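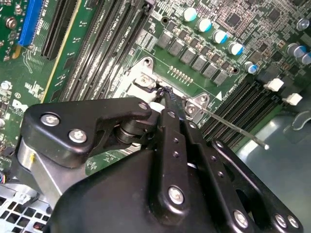
Robot cell on the teardown line, what it changed for the bench

Forker Boards > Refurb and Repair > Shop Floor

tkirmizi
Posted 6/26/23
We refurbish dual-socket servers. The Ivula cell has been on the teardown line for 15 weeks and I have been asked how the bench jobs changed, so I am posting the same notes here.

The arm does chassis screws and socket retention screws. Memory, risers and cabling are still done by hand before the unit goes in. Staffing on the line is the same, 6 per shift, but 2 of those now feed and clear the cell instead of holding a driver. Wrist complaints are down. Complaints about boredom are up.

Tuncay Kırmızıgül

dvorak_bench
How does it cope with the area next to the socket? On the Dell boards we get, the memory slots run close on both sides and there is a row of chokes and capacitors above the bracket. I would not want a gripper with exposed linkages in there.

tkirmizi
Approach angle is set per board model. If the board is not in the library the unit goes to manual. Last month 31 units went that way, mostly older stock.

mivia_user
So the arm gets the easy boards and people get the awkward ones. Same count expected per hour?

tkirmizi
Separate target for manual units. It was the same target for the first few weeks and that was a mistake.

HLacson
I work on this line, days. The separate target is better but it was set from the old averages, when the awkward boards were mixed in with simple ones. Now every manual unit is a slow one. Please put that in the notes as well.

Also, feeding the cell is not light work. A full chassis has to be lifted onto the fixture and squared up, and the clamp is at the wrong height for me. I asked for a riser step in the second week.
Honeylyn

tkirmizi
Step is on order. I disagree on the averages, the manual figure was cut by a fifth, but I will check which months it was taken from.

dvorak_bench
Who sets up a new board model? We looked at a similar cell and the supplier wanted a paid visit for each one.

HLacson
Two of us were trained to do it. Half a day per model if the screws are all standard. It is the best part of the job now, but it is not in the grade description, so it is paid as bench work.

mivia_user
That is the bit I would push on. Programming is a different grade at our place.

tkirmizi
Raised with HR. Grade review is at the end of the quarter. I will post the outcome in this thread.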